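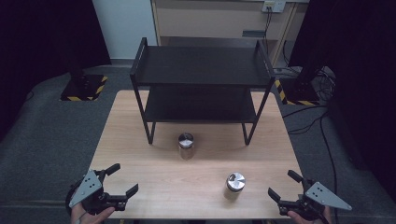
Most of November went into the gripper width estimator, and I want to write down where it ended up before I forget the details. The estimator is the part of Flullix that takes head camera video and works out how far open each pair of jaws is, so we can train on it later. It sounds like a small job. With the two jars standing on the table and both grippers open toward each other, it mostly is. The trouble starts with the lids. A shiny lid picks up bright and dark streaks, and when a black jaw comes close to it the edge detector will happily follow a dark streak in place of the jaw. The width then jumps for a few frames and comes back.

My first fix was a filter over time. It hid the jumps, but it also smoothed out real closing motions, and those are the part of the recording I care about most. I took it out again after two days.

What I have now is simpler. Each gripper gets a fitted outline, and the outline is only allowed to open and close along its own jaw axis. If the detected edge moves off that axis, the frame is marked as unsure and the width is left blank. A later pass fills short blanks from both sides and leaves long ones alone. The planner code already knew how to skip blanks, so I changed nothing there.

I ran it over the whole Punano set:

- 3,639 clips in total
- 1,937 with no blank frames at all
- 781 with at least one long blank, which I'm leaving out of training for now

The rest have short blanks only, and the fill pass handles them. I watched a lot of these by eye and the filled widths looked fine to me, apart from clips where the hand turns quickly and the side plate swings across the jaws.

The other thing that cost me time was left and right. The old labeling tool, Clomatum, decided which gripper was which by its position in the first frame. That works until someone starts a clip with their hands crossed. I moved the decision to a short window over the whole clip – slower, but I run it once and store the result. Old label files still load. If you have your own copy of the converter, pull version 2 before you touch them, as the field order changed.

Next on the list is the shelf task. Placing a jar on the lower shelf means one gripper goes partly out of view behind the upper one, and I expect plenty of long blanks there. I may borrow the wrist pose from the Stetsiuk tracker for those stretches and see how far the outline drifts. The tracker runs on its own clock, so the timestamps need lining up first, and I haven't started on that.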